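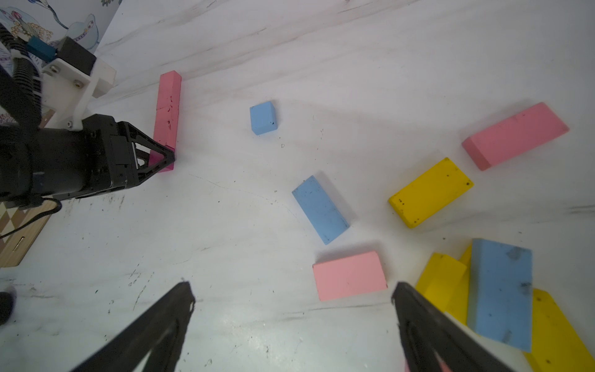 How many times does a person have to show a robot the same job before it can have a go by itself?

More often than most visitors expect, and with a good deal more variety. At Munex, which has two rooms above a bakery in Flestham, a simple block task gets 66 demonstrations before anyone tries training on it, and then usually a second helping once the weak spots have shown themselves.

I spent a long May morning there with the woman who runs the collecting, and she was generous with both her time and her biscuits. "People imagine we write down rules," she told me. "We don't, we just do the thing, over and over, with our hands on the controls, and the arms record what we did and what they saw."

The blocks are foam, in pink, blue and yellow, and they have had a hard life. She is fond of the scuffs. "When they were new, the model did beautifully on new blocks – and then they got grubby and it went to pieces. So now we leave them grubby."

Between attempts she muddles everything up again, some blocks leaning on one another, some lying well apart. Tidy starts are the great temptation, she said, particularly after 5 in the afternoon, and she can spot a tired operator's recordings by how alike they look. Sessions are kept to eight attempts, with a proper break after each session.

I asked what she does with the bad ones, the fumbles and the drops. "Oh, we keep plenty of those, if the person recovered! A recovery is worth having. What I throw out is dithering, where you're hovering and thinking about lunch."

The labelling is done in a program called Sesent, and the finished sets go over to Guerreiro, the partner firm that does the training. It takes them seven days to send back a result, and she admitted she is no good at waiting for it.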